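Projet de semestre – Aménagement d'un poste de travail à plateau bois
Rapport final
Auteurs : Lovely Manalo, Damir Stan
Date de remise : 2024-06-03

1. Contexte et objet

Le présent rapport porte sur le choix et la préparation d'une table destinée à l'atelier partagé du bâtiment Hegyi. L'ancien poste, un établi métallique à tôle pliée, posait deux problèmes : bruit au contact des pièces et reflets sous l'éclairage du plafond. Le cahier des charges, arrêté en janvier, demandait une surface claire, mate, réparable par les étudiants eux-mêmes et compatible avec le piétement existant.

Deux fournisseurs ont été consultés, Drevodano et Manow. L'offre de Manow comprenait un piétement neuf, non nécessaire. Le plateau retenu est celui de Drevodano, facturé 358 euros, livraison comprise. Le budget alloué était de 400 euros. Le solde a servi à l'achat des abrasifs et de l'huile.

2. Préparation de la surface

Le plateau a été reçu brut de ponçage. Nous avons repris l'ensemble au grain 120, puis au grain 180, toujours dans le sens du fil. Un dépoussiérage à l'aspirateur a précédé chaque changement de grain. Les arêtes ont été cassées à la main, les angles laissés droits.

La finition est une huile dure incolore de la gamme Privum, appliquée au chiffon en deux couches. Temps de séchage respecté entre les couches : 12 heures. L'essuyage de l'excédent a été fait trop tard sur le bord arrière lors de la première couche, d'où une zone collante qu'il a fallu reprendre localement au tampon abrasif. La seconde couche n'a pas présenté ce défaut.

Un vernis avait été envisagé au départ. Il résiste mieux aux taches, mais une rayure impose de reprendre toute la surface. Avec l'huile, la réparation se limite à la zone touchée.

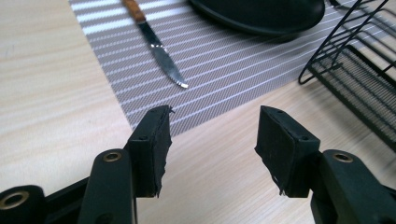
Le critère suivant était la lisibilité du plan de travail. Sur une table en bois clair, les pièces noires et les petits éléments en laiton se repèrent sans éclairage d'appoint. La limite concerne les pièces claires, en particulier les chutes de carton et les vis zinguées, moins visibles que sur un fond sombre. Un tapis gris amovible est prévu pour ces cas et se range sous le plateau.

3. Essais d'usage

Trois essais ont été menés après séchage complet.

Essai de tache : café, encre de marqueur et graisse de roulement, laissés une heure puis essuyés à sec. Le café et la graisse n'ont pas laissé de trace. L'encre a pénétré légèrement ; un ponçage léger suivi d'une goutte d'huile l'a atténuée sans la supprimer.

Essai de frottement : cale en caoutchouc déplacée sur 200 allers-retours au même endroit. Dépôt gris en surface, éliminé au chiffon humide. Aucun enfoncement mesurable à la règle.

Essai de charge : caisse d'outillage posée au centre pendant une nuit. Flèche inférieure à un millimètre, sans déformation résiduelle.

4. Points à corriger

Les vis de fixation fournies étaient trop longues pour l'épaisseur du plateau. Des rondelles ont été ajoutées. La fixation avant gauche reste à resserrer après quelques semaines d'usage. Le passage de câbles n'a pas été percé, son emplacement dépendant de la position définitive de la multiprise.

Entretien prévu : une couche d'huile par an, davantage sur le bord avant si le bois grise.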